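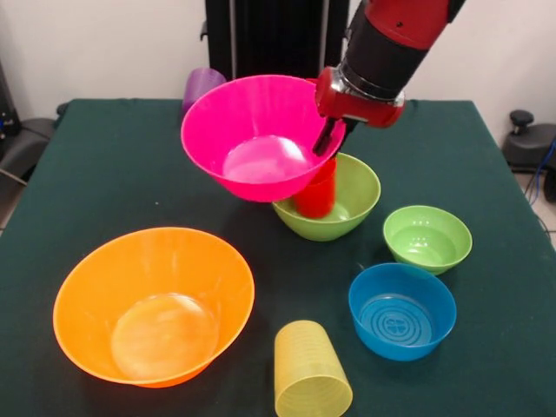
By Lucero Usuga, Product Communications, Timow

Timow extends its picnic and nursery tableware with a nesting set of bowls and cups

WARKDALE — Timow has added a mixed set of plastic bowls and cups to its tableware range for nurseries, holiday lets and outdoor catering. The set is available to trade customers from February under the name Skultusham.

The bowls come in graded sizes and are colour-coded by diameter. In the colourway photographed on the green cloth, orange is the largest bowl, with magenta-pink, lime green, light green and blue also in view. Cups are supplied in red and purple. A cup can stand inside the medium lime-green bowl, so a place setting can be carried to the table in one hand.

Stacking was the main subject of the development work. Rims on the earlier range tended to lock together when bowls were put away damp, and kitchens reported prising them apart with a spoon handle. The wall angle has been opened by 2 degrees and the rim left wide enough to grip from one side. Stacked bowls now separate with a straight lift.

"Most of the returns we looked at were cracked rims," said Orlando Muñoz, technical manager at Timow. "We changed the rim section first and worked down from there. The base was the last thing we settled."

Sample bowls were put through 233 wash cycles at 80 °C and then checked for warping, surface dulling and loss of colour. Results are set out in the product data sheet — request it by quoting reference 199.

Bowls and cups may be ordered as a full set or singly by colour. The set is not intended for microwave or oven use. Replacement pieces will be held at the Warkdale warehouse.

Distribution to schools and early years settings is handled by Alexiou. Trade enquiries should be addressed to Yaneth Sotelo, and requests for samples to Leidy Chambi at the Timow sales office.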